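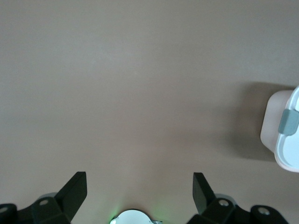

## Week 2: getting the old ferry launch to float level

So our group got the Pukitz, a wooden launch that used to carry people across the lake at Nendale, and our job was to work out why she leans to port. I loved this one! Kristine Lagman did the measuring with me and we spent 4 afternoons at the Panganiban yard (bring bug spray, really).

We weighed everything that comes out: seat boards, anchor, chain, the spare battery. The battery alone was 72 pounds, and it sat way over on the port side under the bench. With it moved to the middle she came up 33 millimeters on that side, which made me yell a little.

She still leans a hair. My guess is the fuel tank, but we couldn't get the deck plate off, the screws are totally chewed up. Kristine thinks it's the planks soaking up water and she may be right.

Next we take her down to Cusville and run the same numbers with people aboard.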